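Saturday, July 13, 2024
By Siu-fong Chow

The Skostine Melon Cradle, Set of 2

If you have ever grown melons up a fence (and if you haven't, I hope this page talks you into it), you'll know the moment in midsummer when you walk out with your coffee and see that the fruit has suddenly gotten big. The vine was fine yesterday. Today it's sagging like a clothesline with a wet quilt on it, and you are off to the house to look for old pantyhose.

I did the pantyhose for years. I also did onion bags, dish towels and one of my husband's undershirts, and they all held, more or less, until a good hard rain. The Skostine Melon Cradle is what I use now, and it's what we sell most of at the Golville shop once the vines start climbing - I think we had people asking for it back in March, when there was still frost on the pots out front!

Each cradle is a soft knitted sling with a wide open mouth and four cords, one at each corner. You tie the cords to your trellis, slip the sling under the young fruit, and let the trellis do the lifting. The knit stretches as the melon grows, so you don't have to keep going back and loosening things. Rain runs right through it. When the melon is ready it slips off into the sling and waits for you, which I find very considerate of it.

What you get

Item number 3339
2 cradles in natural cotton knit
Stretches to hold fruit up to 7 inches across
Tie cords attached, no hooks or clips
Machine wash cold, hang to dry

A few things I've learned

Put the cradle on when the fruit is the size of a tennis ball. Any smaller and you'll knock it off the vine with your elbow, which I have done more than once and felt terrible about all day. Tie the cords to the trellis itself and leave the vine alone. Leave a little slack, too, because a melon that's hauled up tight against the wire will grow a dent.

The smaller netted types do best in these. Ya-wen Liu, who runs the seed counter at our Clusville store, also uses hers for little pumpkins and for one very heavy tomato she is proud of. For full-size watermelons, please let them sit on the ground on some straw. I love this product but I won't pretend it's a hammock for a bowling ball.

As for when to pick, go by more than one sign. Smell the stem end. Give the stem a nudge with your thumb and see if it wants to let go. And look at the skin, where the green fades back toward tan on a lot of the netted kinds.
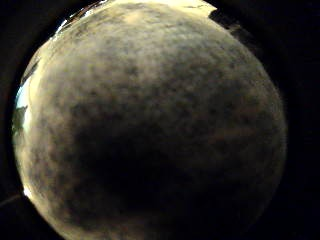 Mottled tan, with the soft blotches all over.

Wash the cradles at the end of the season before you put them away, and make sure they're bone dry. Mine live in a coffee can in the shed. A set has lasted me through several summers now, though the cords do go gray and you may want to trim the ends.

Comments

Marlene: Got these after my trellis came down last August. So far so good, and I like that there's nothing metal to rust. Wish they came in green.

T. Cárdenas: Do they work for squash? I've got a butternut hanging over the neighbor's side and it's making both of us nervous.

Siu-fong Chow: They do, as long as it's a small one! Slide the neck in first and tie the two upper cords a bit shorter.

Dot in Clusville: Washed mine warm by mistake and they shrank some. Still fine for the small melons.

Related items

Skostine Folding Trellis
Straw Mulch, Small Bale
Cotton Garden Twine
Netted Melon Seed Mix
Canvas Harvest Apron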